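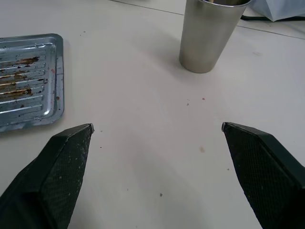 Vevosdale 共用調理コーナー 月次安全点検表
点検日:2025年6月6日
対象:調理台、オーブントースター、天板、小物類、電源まわり
判定:○ 良好/△ 要改善/× 使用停止/− 今回対象外
前回(5月)からの持ち越し:天板の汚れ、パンくず、布巾の置き場

1.調理台

1-1 天面に割れ、欠け、浮きがない
判定:○
コメント:天面は丈夫である。使う側の良心よりは長持ちしそうだ。

1-2 天面が清掃されている
判定:△
コメント:細かいくずとしみが散っている。前回の所見欄に「くず、しみ」とあり、今回も「くず、しみ」と書いた。乾拭きのあと、固く絞った布巾でもう一度拭くこと。手で床に払い落とすのは清掃に数えない。

1-3 飲み物の容器を調理中の台に置いていない
判定:△
コメント:ステンレスのタンブラーが天板と同じ台に出ている。中身は確認していない。飲み物は台の外、という決まりは壁に貼ってあり、貼り紙の状態は非常に良い。読まれた形跡がないほどきれいである。

2.天板

2-1 変形、がたつきがない
判定:○
コメント:縁の曲がりは指摘するほどのものなし。庫内への出し入れは引っかからず。

2-2 焦げ、油、たれの残りがない
判定:△
コメント:溝をまたいで茶色い汚れ。縁にも赤茶の点がある。5月の点検で「次回までに落とす」とした件で、その次回が今回にあたる。重曹を溶かした湯に40分つけ、溝の向きにこする。金たわしは不可。たれの種類については各自に心当たりがあるはずなので、ここでは問わない。

2-3 使用後の天板を素手でつかまない
判定:−
コメント:口頭で確認。全員が「つかまない」と答えた。救急箱の冷却シートだけが減っている。

3.串、小物類

3-1 竹串・木串にささくれ、折れがない
判定:○
コメント:開封済みの袋から抜き出して見た範囲では問題なし。袋の口は開けっぱなしだったので輪ゴムで留めた。

3-2 串を庫内に入れる前に、長さと向きを確認している
判定:△
コメント:先端がヒーターに近いと焦げる。横向きに寝かせて天板の内側に収めること。扉を閉めてから長さに気づく人のために、扉の前で一度あててみるよう手順書に足した。

3-3 使用済みの串を専用の缶に捨てている
判定:△
コメント:缶には入っている。缶の隣のごみ袋からも一本突き出ていた。袋を替える人の手に先に知らせるのは、あまり親切なやり方といえない。

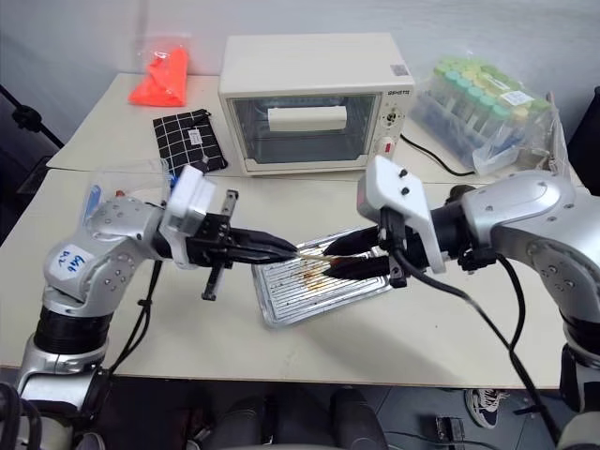
木の串と天板。台の奥がオーブントースター。天板の茶色い汚れは2-2を参照。

4.オーブントースター

4-1 設置位置が安定し、上に物を置いていない
判定:○
コメント:本体を軽く押して揺れなし。前回の所見欄では布巾が上にのっていた。今回はのっていない。進歩と認める。

4-2 背面と側面に放熱の余裕がある
判定:△
コメント:本体が壁に寄り気味。Jullden 棟の点検基準にそろえ、背面は10センチあけること。掃除で動かした人が元に戻す、という運用にしていたが、元の位置の解釈に幅があるようなので、台に目印のテープを貼る。

4-3 扉のガラスにひび、がたつきがない
判定:○
コメント:開閉とも良好。ガラスは広いので、汚れもよく見える。

4-4 使わないときは庫内が空である
判定:△
コメント:扉越しに白くて四角いものが見える。食パンかもしれないし、発泡材の類かもしれない。後者であれば加熱してはならず、前者であれば早く食べてほしい。入れた人は次に通電する前に申し出ること。庫内を棚として使うことは、以前から禁止のままである。

4-5 庫内の底にパンくずがたまっていない
判定:△
コメント:くず受けを引き出して捨てる。使用後は冷めるまで5分以上待つこと。待つあいだに1-2の台拭きができる。時間の計算まで合っているのに、両方とも残る。

5.電源と消火

5-1 プラグにほこり、変色、ゆるみがない
判定:○
コメント:プラグは乾いた布で拭いた。

5-2 たこ足配線をしていない
判定:○
コメント:Zervas 製の延長コードは先月撤去済み。引き出しにしまってあるが、出してよいという意味でしまったものではない。

5-3 調理台まわりのケーブルが天板や加熱部に触れていない
判定:△
コメント:台の上に垂れるものは、火や熱を使う前に脇へ寄せること。点検のたびに書いている。

5-4 消火器の位置と期限
判定:○
コメント:期限内。手前に Trendard の段ボール箱が置かれていたため、その場でどけた。消火器を取るのに箱を運ぶ体力が要るのは設計上想定していない。

改善の期限
1-2、1-3、3-3、4-4:本日中
2-2:次に天板を使う前まで
4-2、4-5:5日以内
3-2、5-3:手順書の差し替えと同時に周知

備考
×の項目はなし。ただし△が続く項目を○の親戚と考えないこと。2-2は次回も同じ状態であれば×とし、天板を引き上げる。代わりの天板は戸棚の下段にあり、そちらはまだ銀色をしている。

本表は冷蔵庫の側面に掲示する。コーヒーの輪じみがついた場合も差し替えはしない。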